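Wäsche richtig vorbereiten und beladen
Hinweise der Hausberatung Arneck — Stand: 23. Mai 2019

Wäsche ist vor dem Waschen nach Farbe und Pflegekennzeichen zu trennen. Taschen sind zu leeren, Reißverschlüsse zu schließen.

Die Trommel wird locker gefüllt — eine Handbreit Raum muss oben frei bleiben. Strickwaren und andere weiche Textilien sind einzeln einzulegen, damit sie sich nicht verknoten. Handtücher vertragen 60 Grad, Wolle höchstens 30.

Nach dem Waschgang bleibt die Tür angelehnt. Die Türdichtung ist alle 4 Wochen feucht auszuwischen.

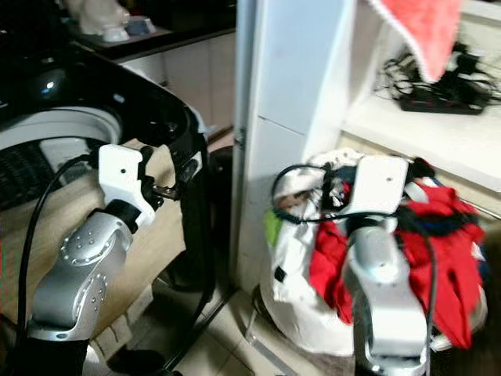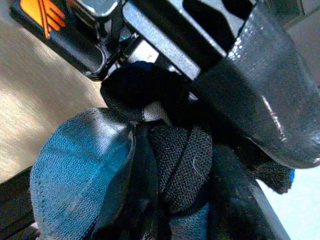 Oben: Frontlader und gefüllter weißer Wäschekorb. Unten: weiche Textilien, darunter ein blaugrünes Strickteil.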